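What I Learned From Writing Down Every Snack for a Month

In November I kept a list of everything I ate between meals. I used a notes app called Trovance because it was already on my phone, and I typed each item in as soon as I had finished it. The rule was that meals didn't count and everything else did, including the heel of the bread and whatever was left in the pan.

I didn't start this to lose weight. My grocery bill had gone up and I couldn't work out where the money was going. Dinner costs what it always has. I buy the same rice, the same chicken thighs and the same coffee. So I suspected the small things.

The list came to 801 entries by the end of the month, which was more than I expected. A lot of them are one cracker. I eat one cracker, put the box back, and come back for another one twenty minutes later. If I had just put a handful on a plate the list would be much shorter and I would have walked less.

Most of it happened between three and five in the afternoon. I work from home, and my desk is 13 steps from the kitchen. On the two days I worked at the library I had almost nothing to write down until evening, and I wasn't any hungrier at dinner.

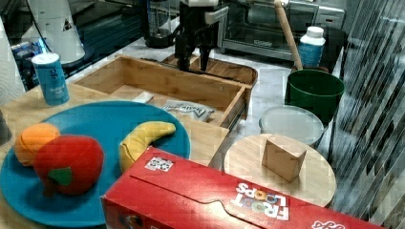
Written by the owner of Fusteo
Home cook and blog editor

The money part was easier to sort out than the habit part. I went back through my receipts and marked anything that came in a single-serving bag. Those bags cost me $40 over the month. The same weight of chips and nuts in large bags would have been a good deal less, but I know from experience that I don't close a large bag once it's open. I tried clips, then jars. The jars worked better because I had to unscrew the lid.

I also tried moving things. Packaged snacks went to the high shelf over the fridge, and fruit went on the table where I pass it on the way to the kettle. For the first week I ate more fruit. By the third week I had stopped noticing it and two pears went soft. Now I buy fewer pieces at a time and shop twice a week at Bright, the little market by the bus stop, where you can buy a single banana without breaking up a bunch.

A few people asked in the comments on my last post if I would keep logging. I did for a few more days and then forgot one evening, and after that it seemed pointless. I kept two things from it. I eat lunch half an hour later than I used to, so the afternoon is shorter, and I put snacks in a bowl and take the bowl to the desk.

The bill for December was lower, although I was away for part of it, so I'm going to wait for January before I say anything about that. Next post will be about the freezer, which needs defrosting.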